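Do shoes need a shelf?

Grown-ups often say a shoe rack keeps a room tidy. Does it? A rack only holds shoes if someone puts them there. Kagiso Naidoo, who writes for Zirnura, isn't convinced that a small one helps much. Slides are wide and chunky, so even one can stick out over the sides. And where does the other one of the pair go? Try it at home with 2 pairs before you believe anybody, including us.
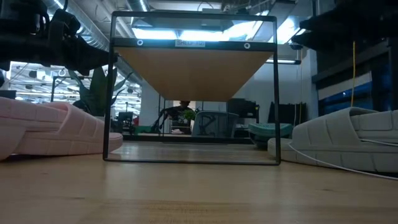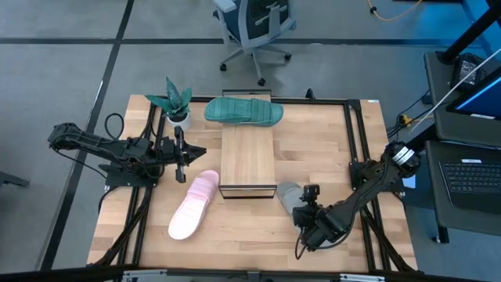

Pink and grey slides on the table, with a small wooden-topped stand between them.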